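The Inventory

The apartment on Prendville Street had 298 square feet of floor and one window, which faced the loading yard of the Pornholm bakery. The bed was against the wall. The closet was built in, with glossy doors. The lease ran out at noon.

She had written the procedure the night before, on the back of a gas bill. Sort. Fold. Stack. Pack. Sweep. Return key. Her father had run the stockroom at Gouveia for most of his life, and he had written everything down in that form, one verb to a line, including the instructions for his own funeral.

The bed was the only flat surface long enough to work on. She left the flowered bedspread where it was and used it as a table. Clothes came out of the closet in the order they hung. Each garment was laid face down, the sleeves brought in, the bottom brought up in thirds. Pants were folded in half along the seam and then twice across. A shirt took less time than a pair of pants if the collar was soft and more time if it was not.

The weight limit for the bus was 40 pounds per bag, one bag per passenger. A second bag cost extra. She had set aside 200 for the ticket and meals and did not intend to go over it.

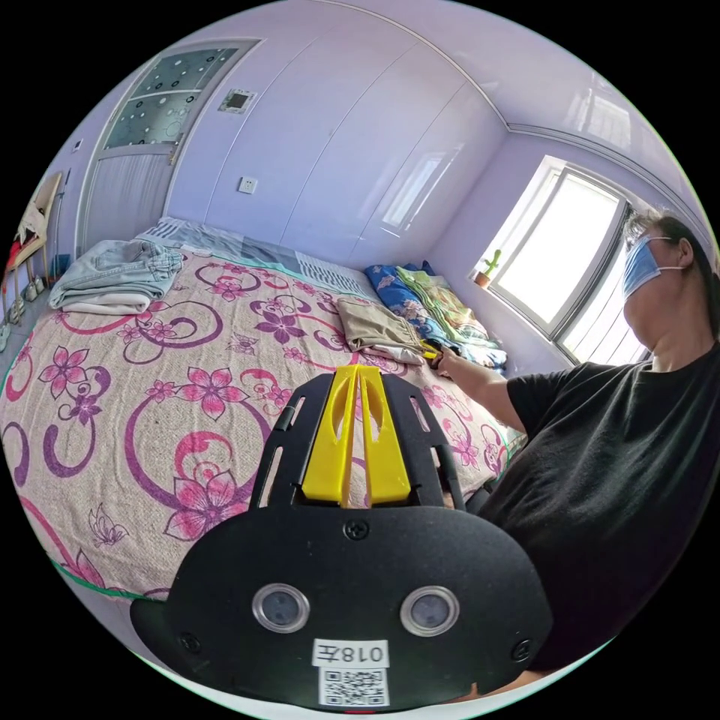
The denim went to the left because it was heavy and would go in the bag first. Khaki came next. It had been his color. He bought the same work pants every other February from the Fukix catalog, and when the waist size changed he crossed out the old number on the order form and wrote the new one above it without comment. She had kept one pair. It did not fit her and she had never hemmed it.

She checked the pockets, as the procedure at Gouveia required for all returned uniforms. The left front was empty. The right front held a bus transfer, folded to the size of a stamp. The printing had worn off along the creases. She opened it, read what was left, and folded it again on the same lines.

There was no line on the gas bill for this. Keep and discard had been settled under Sort, and Sort was finished. She put the transfer back in the right front pocket and folded the pants over it. The stack came out slightly uneven on that side. She pressed it with her palm and it stayed uneven.

At eleven the bakery trucks started their engines. She moved the stacks into the bag, denim at the bottom, and stood on the bathroom scale holding it. Then she stood on the scale without it. The difference was 38. She wrote the number down.

The new town was 3000 people and a cannery. The room there had a dresser with four drawers, according to the letter. She had already assigned them.

She stripped the bedspread, shook it once toward the window, and went to find the broom.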